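Fleltside Tabletop Handling Project
Progress report to Zeltport, May: demonstration visit and work since the last report

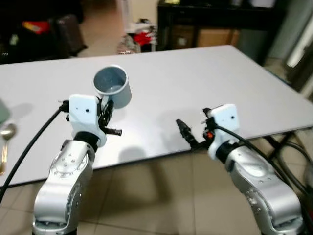 1. The visit

Clodagh Keane and Américo Valente came from Zeltport for the demonstration we had promised in the work plan. They arrived at 9:30 and stayed until mid-afternoon. Piret Zariņš ran the arms and Mounir Ouazzani took notes. Ismail El Fassi joined after lunch for the budget discussion.

The program was kept to the cup and cutlery tasks. We had planned to include the folding task as well, but it isn't ready to show and we said so in advance.

2. What was shown

The session was made up of 20 runs on the two-arm table. In each run one arm picks up a cup, holds it upright and sets it down at a point chosen by the visitors. The other arm stays clear until it is called on to move a piece of cutlery.

Cup runs went well. Of the 20, 17 finished without help. Two were stopped by Piret when the arm approached at a poor angle, and in one the cup was put down outside the target area. Spoons remain harder. The fingers close on a flat handle less reliably than on a round wall, and three spoon pickups needed a second try.

Ms. Keane asked to move the target during a run. The system does not support this yet. The arm finished at the old position, as expected.

3. Data collected

We now hold 1797 recorded runs. Of these, 1221 have been checked and labeled. The remaining 576 are waiting, most of them from the past month, when Mounir was busy with the calibration work. From the labeled set, 923 are cup tasks and the rest are cutlery.

Labeling is the slowest part of the project at present. We expect to clear the backlog before the next report if no new recording is started in the first two weeks.

4. Equipment

Both arms are in working order. The replacement finger sets from Stüber were fitted before the visit and have given no trouble. The order with Bostetti for spare cables is late. We have asked for a new delivery date and have not received one.

Cable routing needs attention. Mr. Valente pointed out that the cables from the grippers run over the table side and down to the floor, and he would like to see them clipped along the arms. We agree. Piret will do this once the spares are in, so that the work is done one time only.

5. Points raised by the visitors

Mr. Valente asked for failed runs to be reported by cause. We will add a table to the next report.

Ms. Keane asked whether a new operator could be trained in a day. Our present answer is two days, including the safety briefing.

6. Budget

Spending is within plan. The money set aside for travel has not been used, and we ask permission to move it to labeling hours. Ismail will send the request on the usual form.

7. Next period

Clear the labeling backlog.
Reroute the gripper cables.
Repeat the spoon runs with a slower approach.
Prepare the folding task for an internal test.

Prepared by Mounir Ouazzani, checked by Piret Zariņš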